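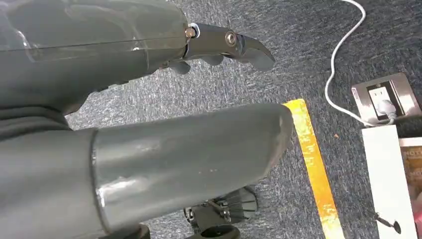 Does the yellow tape on the carpet need replacing before Sunday? Leave it till the tables are sorted, I'd say, and then do the lot in one go.

Hi all,

On Sunday, Baluyot list wrote:

> Can somebody say what we're doing with the sorting table? I've got 400 labels from Wustinano sat in a bag and no clue which slots they're for.

Sorry, that was me being slow! Start with the divided organiser, the one with the thin wooden partitions. It stays on the right by the laptop, and the slots go by label colour (yellow first, please, we've got loads). Drinks and phones can live over on the left, I'm not fussy.

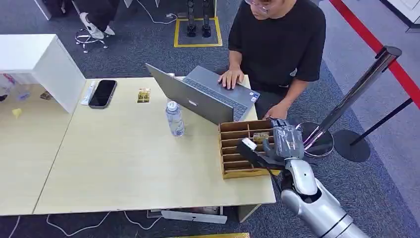 ## Barriers

I'd like the red belt kept up along that side on Sunday, Vamitholm was a proper squeeze. I can bring 15 spare slot cards too if anyone's short, just shout before teatime.

Cheers,
Rorker table list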